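Grade the log, and let the demo be a demo

The final assignment in our manipulation course is a cup handoff. Each student team programs an arm to pick up a lidded paper cup, carry it across the table and set it down upright. It has been graded the same way since the course began: one run, in front of everyone, at the end of the term in January. I think we should stop.

A single run measures very little. Last term the team called Nudari completed 69 of 100 logged practice trials. Tierney completed almost all of theirs. On demo day Nudari placed the cup and Tierney dropped it, and the grades followed the drop. Kumiko Miyazaki, who teaches the statistics section across the hall, asked me what confidence interval I put on a sample of one. I had no answer for her.

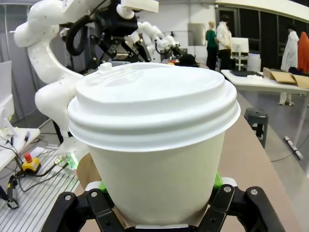 A paper cup is a harder object than it looks. The wall is tapered, so a grip that is too light lets it slide and a grip that is too firm buckles it. The lid adds stiffness at the top and none lower down, where most teams choose to hold it. Finger pads wear. A force setting tuned on one sleeve of cups may be wrong for the next. All of this shows up across many trials, and hardly any of it shows up in one.

My proposal is plain. Each team submits a log of 100 consecutive trials, failures included, with the gripper settings fixed at the start. A further 10 trials are run by another team from written instructions only. The log carries most of the grade, the outside trials carry the rest, and the public demo carries none.

Virgilio Catacutan, who coached the Plinix team, objects that students work harder when an audience is coming. He is probably right about that. But the extra work tends to go into the one path they plan to show, and the code that recovers from a bad grasp gets left for later. I would keep the audience and the date on the calendar — only the points would move.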